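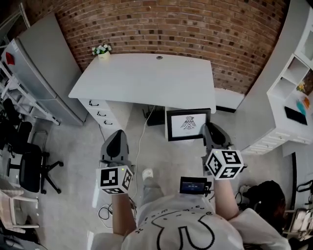

Who records the demonstrations once the packing cell is running, the integrator or our own people?

Our own people do. Serkholm supplies the grippers and the training software, and the recording is done on paid shift time by whoever normally does the task.

Ticket 916
Opened 2022-08-08 by Lorena Henríquez, Prandwood, packing and returns
Subject: Left gripper recordings rejected, and a question about whose hours these are
Status: closed

Lorena Henríquez
Hi support! Two things, and I'm putting them in the same ticket because for us they're tangled together.

First the technical one. We record with the hand-held grippers in the upstairs office, then the sessions upload overnight and in the morning I get a list of what was accepted. Since we moved up there from the packing floor, a lot of sessions come back with "left pose lost" next to them. The right hand is fine. I've wiped the markers with the cloth from the kit, restarted everything, and swapped who's recording, so it isn't just me (I did wonder, I'm very right-handed). Both lights stay green the whole time, so as far as we can tell in the room, all is well, and then the next morning it's not.

Second thing. When a session is rejected, the person has to do it over, and on our schedule the do-over lands on top of their normal packing. Rocío Retamal stayed late twice last week folding the same returns bag again and again. She didn't complain, but I'm complaining for her. Is there a way to find out right away that a recording is bad, before we all go home?

Luzius Ruchti, Serkholm support
Hello Lorena, thanks for the clear write-up. A green light tells you the gripper has power and is talking to the recorder. It says nothing about tracking, and I agree that's confusing when you're the one standing there. Could you tell me how the cable on the left side is routed, and whether people turn around during the task? Please also send me the name of a rejected session.

Lorena Henríquez
Session name is in the attachment. The cable goes from the left gripper down to the floor. And people do turn, yes. On the floor the bags came from the front, but up here we put the bin behind us and to the left, mostly so the desk would stay clear. I hadn't thought of that as a change until I typed it just now.

Luzius Ruchti, Serkholm support
I watched the session you sent. Each time Rocío reaches behind her, her left wrist rolls over and the marker cube goes out of view of the chest unit. It's gone for nearly 10 seconds on the longest reach, and the software gives up well before that. The cable may be making it worse, if people roll the wrist to keep the slack out of the way. I'd try moving the bin in front, and clipping the cable at the elbow so there's a loose loop between elbow and hand. Don't pull it tight. Record a couple of short ones before you commit to a full set.

Lorena Henríquez
Okay, tried it! Bin in front, cable clipped. Nicanor Ulloa did the recording this time since he was the only one free. He says it's way easier on the shoulder too — he'd been twisting without noticing. Will report back when the list comes in.

Lorena Henríquez
List is in and Nicanor's sessions were all accepted. I'm so happy. I still want an answer on the same-day check, though, please don't close this yet.

Janka Koubek, Serkholm product
Jumping in here because Luzius passed me the second half of your ticket. There is a quick check in the recorder menu, under Review, which runs on the device and flags long tracking gaps. It's off by default because it makes people wait between takes. I can switch it on for your site. It won't catch everything the overnight pass catches, but it would have caught yours.

On the hours, I can't set your schedule, obviously. What I can tell you is that the plant at Clenurcombe puts recording on the roster as its own task, with do-overs inside the same block, and they stopped asking people to squeeze it in between orders.

Lorena Henríquez
Please switch it on! We'd much prefer to wait between takes.

I took the roster idea to our shift lead and we're trying it from this week. Recording gets its own line, nobody packs during it, and if a session fails it gets redone in that block or it waits for the next one. Rocío asked what happens to packing once the cell is doing the returns bags, and I didn't have a good answer for her. We've been told the returns team moves to inspection in December, but I haven't seen it in writing and I've asked for it.

Quick check works, by the way. It beeped at me this morning for holding my left hand under the desk.

Luzius Ruchti, Serkholm support
Closing as resolved. Cause was loss of view on the left marker cube during rear reaches. I've added a note on bin placement to your site file, and you can reopen this ticket by replying.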